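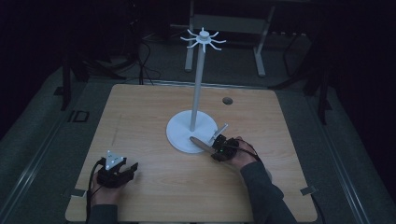
This repository holds the text of civil settlement records from the town of Madby and two nearby districts, Dirkon and Le Roux. All records were received through open records requests. They concern claims against a town or district, for example claims of false arrest, damage by a town vehicle, or injury on public property.

Last change: Mon 13 August

## Contents

- `settlements.csv` - one row for each settlement, 29 rows
- `letters/` - the answers from the clerks, as plain text
- `notes.md` - open problems and corrections

## Columns

| Name | Meaning |
|---|---|
| `case_id` | our own number, not the court number |
| `body` | Madby, Dirkon or Le Roux |
| `claim_type` | one of 5 types, see `notes.md` |
| `amount_usd` | the sum agreed, without lawyer fees |
| `paid_by` | insurer, general fund, or both |
| `sealed` | yes, no, or part |

When the amount was blacked out in the letter, the cell is empty. Please do not read an empty cell as zero. This happens in four rows, all of them from Le Roux.

## How the data was made

The requests were sent by email in May. Madby and Dirkon answered with scanned pages, and we typed the figures by hand. Each figure was then checked by a second person. Le Roux sent a spreadsheet, but its dates were in mixed order and we had to compare them with the court calendar. In three cases the calendar did not help, so we kept the date as the clerk wrote it.

Names of private persons are removed. Names of lawyers are removed also, although they are public in the court files.

## Limits

A settlement is not a finding of guilt, and the sums should not be used to compare one police department with another. Small claims that were closed by the insurer before a lawsuit are missing from the Dirkon rows - the clerk told us they are kept in a different office. We have sent a new request for them.

## License and corrections

The table and notes are under CC BY 4.0. Please cite as "Sutelik settlement records". If you find a mistake, open an issue and give the `case_id` and the name of the letter file.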